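Comparison of Two End Tools for Handling Small Plastic Blocks
Student project report, Itholm Institute of Technology
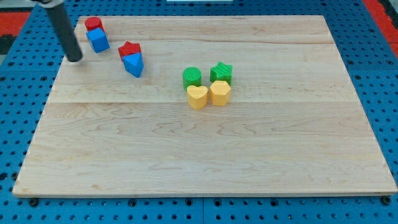 Itholm, 10/04/2026

The project compared two end tools on a single robot arm. The first was a rounded push tip supplied by Hallance, and the second was a two-finger gripper from Drilano. The aim was to establish which tool should be used in the introductory automation course, where students move small blocks into set positions on a board.

The board is maple and is bolted to a perforated table. The blocks are red, blue, green and yellow and include cubes, cylinders, stars, hearts and hexagonal prisms. Several trials began with one block resting on another — a red cylinder on a blue cube, for instance — and the task was to part the pair without pushing either block off the board.

A total of 258 trials were carried out, of which 119 used the push tip. The tip parted stacked pairs reliably at low speed but turned the star blocks by up to 13 degrees from their intended heading. The gripper held the heading well. It had difficulty where two blocks stood side by side and left no room for the fingers.

Both tools were run from the same Ziółkowski controller. Changing the tool took 5 minutes, including the check of the tool offset.

The push tip is recommended for the first course unit and the gripper for the second. Trials with the board lighting reduced were planned for February but were not completed, and they remain open to the next project group.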